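Two weeks with the Deviton handheld gripper kit

January 12, 2026

I've been trying out the Deviton kit at the Prilidholm demo space, mostly to decide whether we should rent a set in March. It's a pair of handheld grippers you carry through ordinary chores so a robot arm can learn from the recordings. Fenna Dewulf handles the rentals there and let me join the bathroom tasks.

Setup is quick. The wrist strap goes on first, then the marker gets checked, then you're recording. The strap held fine over a glove. My forearm got tired before the battery did.

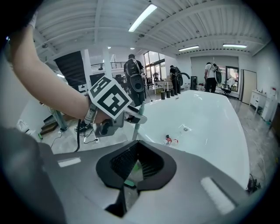 Tub task at Prilidholm, with the red-and-white items still in the basin.

The tub is a good test of the kit. You have to lean over the rim and reach down, and a small bottle near the bottom is harder to grab than anything on a table. I logged 100 pickups and had to redo 2 of them.

My main complaint is the cable. It hangs down and I kept moving it with my foot – a clip on the sleeve would help. The manual is also thin on calibration, and I ended up asking Demetrio Barrios to walk me through it.

The rental quote was $811 for the month, with a $1,000 deposit. I'd pay that for one month. I'm asking Fenna about a shorter cable before I sign.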